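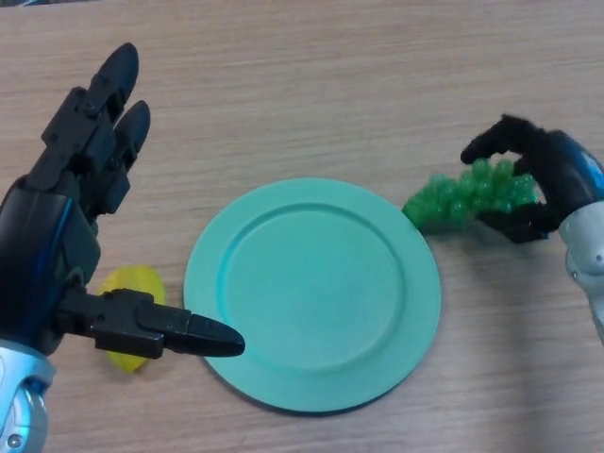
Fig. 1. Mint-green plate, yellow fruit and green grapes on light wood.

Display Props and Table Layout
Handout 2: Plate, ground and fruit

Scope. These notes cover the small layout: one plate, two pieces of imitation fruit, one tabletop. Cut flowers, glassware and textiles are in the September handout. Students on the Wernau course should read the section on shadows before the practical, which runs 47 minutes including setup.

1. The ground

The ground is the surface that shows around the objects. In a small layout it takes up a large part of the view, so its grain and tone have to be decided first. Pale wood with a fine, straight grain is the standard choice for the practical. Run the grain left to right as seen by the viewer. Grain running away from the viewer pulls attention to the back edge.

Avoid surfaces with a strong reflection. Translucent props pick up a second highlight from a glossy ground, and the outline becomes hard to read from a normal standing distance.

2. The plate

Terms used in the exercise sheet:

Rim - the raised flat band at the outside.
Well - the recessed area inside the rim.
Step - the transition between the two. It reads as a ring that is darker or lighter depending on the direction of the light.

A matte plate shows the step as a soft change of tone. On a glossy plate the same step shows as a hard line and competes with whatever is placed in the well. Record the state of the well on the sheet, E for empty or F for filled. All three figures in this handout are state E.
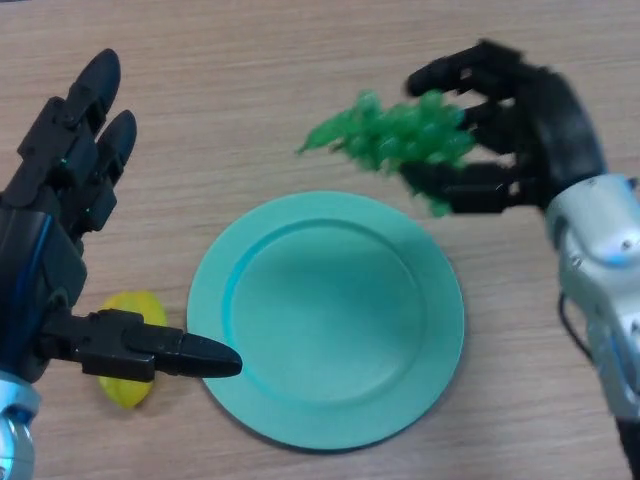
Fig. 2. State E. Yellow fruit to the left of the plate.

3. Imitation fruit

Store stock comes from two suppliers. Zuccaro pieces are filed under box 1260 and Ikport pieces under box 3636. Do not mix them in one layout, as the greens do not match.

Single pieces have one outline and can be turned to change it. A lobed or ribbed piece should be tested in at least four positions before it is fixed. Bunches behave differently. The outline is irregular, and in translucent plastic the overlapping grapes look darker than those at the edge of the bunch. Place the bunch so that the edge grapes face the light.

Yellow and green are close in hue. A blue-green plate between them keeps them apart. If no plate is used, leave a gap at least as wide as the bunch.

4. Shadows

Under soft light the plate gives a thin shadow at its outer edge. Mark the side on which it falls. The fruit should be lit from the same direction. A layout with two shadow directions is returned for correction.
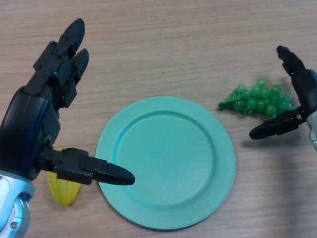
Fig. 3. State E. Plate, green grapes and yellow star fruit.

Loredana Guerra asks whether the step should be marked when the light comes from directly overhead and the ring is barely visible. Yes. Draw it as a broken line and write "top" in the light column. She also suggests adding the plate diameter to the sheet, and the next Trivimov printing will have a field for it.

5. To hand in

One exercise sheet per layout, with ground, plate state, box number and shadow side filled in. Return the fruit to its numbered box and wipe the plate with a dry cloth.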